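Budgeting for a second bench, arms + grippers + the rest of it
Started by slotted_basket
Equipment and Buying > Planning

slotted_basket wrote:
Right, quick one before the spending window shuts. We've got one two-arm bench doing tidy-up and sorting tasks (baskets, tubs, household stuff). Want a second. Got a quote from Haltora for the lot, arms, grippers, table, mounts, install, and a second quote from Aigner for arms and grippers only, we'd do the table ourselves. Haltora one is a good bit more but it's one invoice and one phone number.

Form wants a five-line breakdown and I've got two lines. What did everyone forget the first time round? Not after brand wars pls.

pallet_jim wrote:
Spare fingers. Whatever number you're thinking, double it. We went through a full set by February and the lead time was horrible.

Also overhead power. Cable reels aren't cheap once you have an electrician putting them up, and the electrician will not be in anyone's quote.

slotted_basket wrote:
Reels are up already from the first bench, there's a couple with cable already on them. So that's one line I can leave alone. Fingers noted, ta.

nettle77 wrote:
Go with Haltora. We did the split thing, arms from one place and table from another, and lost weeks to mounting holes that didnt line up. Each side blamed the other. One phone number is worth paying for.

grommet_and_sons wrote:
Disagree with nettle. One phone number is great until it rings out. We bought the full package from a single supplier (not saying which) and when one gripper went they wanted the pair back. Both! Bench off for 32 days. With Aigner you can buy a single gripper off the shelf, or could when we last ordered.

nettle77 wrote:
That's a contract problem tho. Get the swap terms in writing before you sign and it doesn't happen.

grommet_and_sons wrote:
We had them in writing. "Reasonable period".

tuppence wrote:
What's the table? Sounds daft but it's the thing I'd change. Ours is dull grey and the cameras are happy. Bench next door got a shiny one and spent ages fiddling with the lights.

slotted_basket wrote:
Wood-look top, glossy. This is the one we've got:
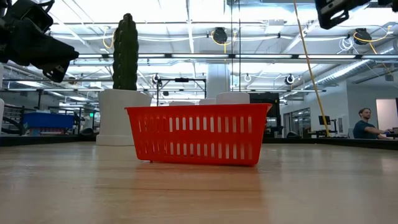 Drokosside Handling Lab, Bench Team

So yes tuppence, shiny. Red basket puts a red patch on the table in front of it and the lights wash out both sides. Hadn't got "new table top" on the list at all, going on now.

Props we buy as we go. Plastic basket, white bits to go in it, a cactus. Cheap individually, adds up, and I've got no line for it so it comes out of consumables and finance moan every time.

tuppence wrote:
Yep that's the same trouble. Matt top. Or matt mat, ours was a roll of rubber stuff and it did the job for a year. Don't let anyone sell you a "vision grade" surface.

pallet_jim wrote:
Give props their own line. I put down £400 a year and call it workpieces, sails through. Call it "props" and someone will ask if you're putting on a play.

Slotted baskets are a good call btw, keep buying those. Cheap and awkward.

ovi_convert wrote:
Has anyone priced Ovivow? They do a rental on the two-arm setups, monthly, swap-outs included. We moved over last year. For a second bench I'd rent first and see if you fill the hours. Loads of people buy a second and it ends up as a shelf.

grommet_and_sons wrote:
Rental's fine for six months. After that you've paid for a gripper you don't own. Do the sums over three years, it's not close.

ovi_convert wrote:
Did the sums. Depends what you put down for downtime. You had 32 days off by your own account, what did that cost?

grommet_and_sons wrote:
Fair. Still wouldn't rent.

slotted_basket wrote:
Rental is awkward for us, capital pot only, can't pay a monthly out of it. Shame as I'd have liked the swap-outs. Will ask Ovivow if they'll do a fixed term paid up front, that might count.

Hours wise the first bench is booked most of the week so I'm not too worried about it turning into a shelf.

nettle77 wrote:
Where's the second one going? Looks like you've a fair bit behind it but watch your gangway. Our safety people wanted clear space all round and we'd drawn it up against a wall.

Also desks. There's somebody sat at a desk over on the right in yours. Check what distance your risk assessment wants from the new arms to the nearest chair and put any guarding in the bid NOW. Guarding after the fact comes out of your own budget, ask me how I know.

slotted_basket wrote:
Good shout. Plan was to put it parallel with this one, further back. Will measure properly. Guarding = line four then.

pallet_jim wrote:
Other things off my list, copied straight over:
e-stops, one each side
mounting plates, if your table is a different thickness to theirs
spare comms cables, the right length, not "nearly"
a lockable cupboard for the fingers
delivery and a tail lift if your door's small
training, even if you think you know it

That last one got cut from mine and I regret it.

tuppence wrote:
Storage!! Bins and shelving. Once you have two benches the workpieces breed. We put £200 in for tubs and it went straight away.

slotted_basket wrote:
Ok so where I've got to, typing this fast:

1. arms and grippers, pair (Aigner or Haltora, still arguing with myself)
2. matt table top x2, do the old one while we're at it
3. spare fingers + cables + cupboard
4. guarding, e-stops, plates
5. workpieces and storage, £400 plus tubs

Training has nowhere to go. Might squeeze it into 1 as "commissioning".

grommet_and_sons wrote:
Put it in 1. And ask Haltora to quote arms only, no table no install. They'll say they don't. They do.

nettle77 wrote:
Agree with grommet for once. Ask for the swap time as a number of days too, none of this reasonable period stuff.

slotted_basket wrote:
Emailed both just now. Form shuts 2022-03-31 so they've not got long. Will post back when I've got numbers, Ovivow too if they reply.

ovi_convert wrote:
They're slow on email, ring them.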